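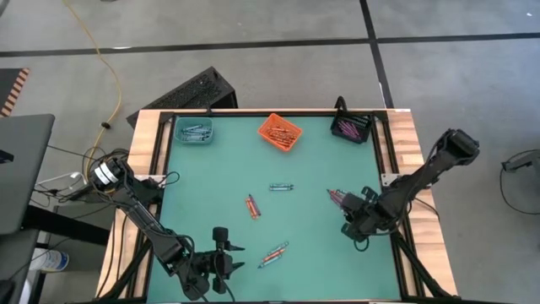
Wax fade test, sheet 2 - October 2026

Damián wants to put "lightfast" on the Prurkel page and I still don't buy it. Wrote down what we have so far before anyone rounds it up.

Setup as before. Swatches rubbed on the cheap drawing paper, one half under black card, the other half open, taped inside the south window. Zekov lamp on the second batch, 180 hours total. Window batch has been up since January, with a gap when the tape let go and the whole strip slid behind the radiator. I don't know how long it was down there. Damián says a few days. I would have guessed longer, so I'm not using the window batch for anything except a rough check.

Results, lamp batch, 19 swatches:

Blues - hardly moved. One gray-blue looks a bit greener on the open side but I may be talking myself into it. Asked Zachary to look without telling him which half was covered and he picked the wrong one.

Oranges - mixed. The yellow-leaning ones held. The red-leaning ones went dull, and the light layer went faster than the heavy layer.

Reds - same story as the red oranges, only worse.

Purples and pinks - bad. Six of them changed enough to see from the door. One pink is basically paper now. The Nurell leaflet says purples are "stable under normal indoor light," with no hours, no lamp and no paper given, so I can't do anything with that sentence.

Things I don't trust:

Pressure. I rubbed the first few myself and Zachary did the rest, and he leans on a crayon like he's sanding a door. A thick layer hides fading. Redo with the weight on the sled, same number of passes.

Paper. It yellowed under the lamp. Some of what I'm calling "duller" could be the paper showing through. Need a bare strip next to every swatch. Should have had one from the start.

Heat. Lamp was 30 cm off the board and two swatches have a shiny look, as if the wax softened. If it did, the color may have sunk in and that has nothing to do with light. Move the lamp back, tape a thermometer to the board.

Nørgaard meter. Reads differently before and after lunch on the same card. Zachary says it needs to warm up. Maybe. Read the white card first and last each time and write both down.

Damián's argument is that kids' drawings live on a fridge for a month and then go in a drawer. Fine, but then say that on the page and leave the word off. People frame these things.

Next: rerun reds and purples only, rag paper plus the cheap paper, sled, bare strip. Ask Damián for the wax lot numbers again - he sent the box numbers last time.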